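Bulora Mixed Box, reviewed by Carolina Matos
June 26, 2018

I don't trust surprise boxes. I paid for the small one in February, gave up on it, and only tried again when Bulora cut the price by almost 40 percent.

The box itself is the best part. It's shallow cardboard, like something a pizza comes in, with loud yellow and navy artwork printed on the inside. I opened it on the bed.

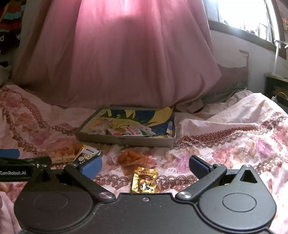
Bulora's page promises "everyday treats and useful finds," which could mean anything. Useful, to me, is toothpaste and a green marker. The rest leans heavily on wrapped snacks, and I could buy those at the Londitz market without paying for shipping.

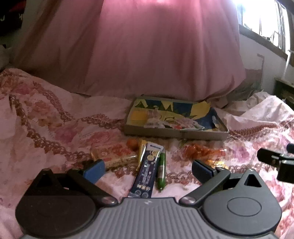 Toothpaste, green marker and a few of the small packets, with the box behind.

My other complaint is the packaging. A cartoon on the front doesn't tell me what I'm getting, and I'd like a plain list in English – one sheet of paper would do it. 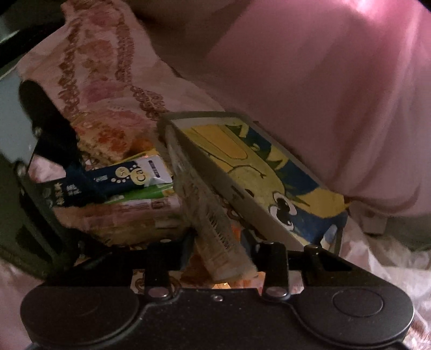

Shipping to Cavdale took 69 days the first time and a lot less this time, so maybe they've fixed that. Customer service answered one of my 2 emails. I'd keep the box for storing pens and skip the subscription.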